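Search this board Enter keywords

Forums > Manipulation > Methods and Results > Simulated grasp training

Topic: Zonance results with randomized clutter

prolisine_lab
February 9, 2021

We wish to report results from Zonance, our method for training a grasp policy on rendered tabletops only. The policy was evaluated over 700 simulated trials. Objects, colors and surfaces change from one trial to the next, and the policy receives the wrist view alone. 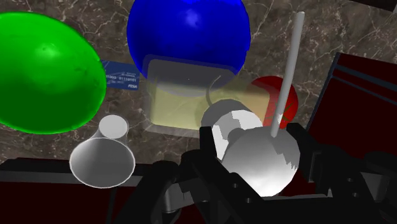

Grasp success rose by nearly 163 trials over our December baseline. The gain was largest for round objects on patterned surfaces. Object sizes were drawn from a wide range on purpose.

Share 4 | Comments 3

zevarik_eval

Thank you for posting this. We must question the comparison. Our group repeated the baseline with 126 fixed layouts and found a much smaller gap. Were the layouts identical for both policies?

prolisine_lab

They were not. Both policies used the same generator but different seeds. We accept that a paired test is required and will run one on your 126 layouts.

tennant_robotics

I do not agree that pairing is the main concern. With 700 trials, seed effects should be modest. See-through objects are the harder matter — the report does not list them separately, and a single success figure may hide a weak category.

zevarik_eval

Both tables should be published. We would still ask for the paired one first.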